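**Push task: hand guiding vs. remote demos in sim**

**tmarrow_rig**
Setup is the Guthrie tabletop build, single finger, flat white stick as the target, pencil and book left on the table as clutter.

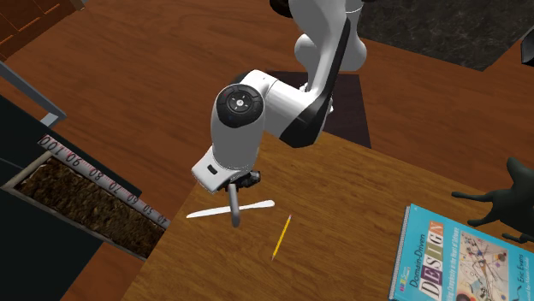
I have 470 demos by remote (6-axis mouse) and 48 replayed from hand guiding on the real arm. The policy trained on the 48 holds heading better. The one trained on the 470 stalls before contact. Same network, same seed.

**kelp9**
Check your pauses. Remote operators stop above the object to judge depth, and the policy learns the stop. Trim anything under 2 mm/s.

**odd_torque**
Disagree with trimming. On Didska we cut pauses and the finger came down too early. Keep them and add a contact flag to the input.

**kelp9**
Was that with one camera?

**odd_torque**
One, fixed.

**kelp9**
Then it's depth error — the pauses were hiding it.

**tmarrow_rig**
Trimmed a copy. Mean episode went from 1246 steps to 1131. Retraining both versions, contact flag in the second. Will post the curves.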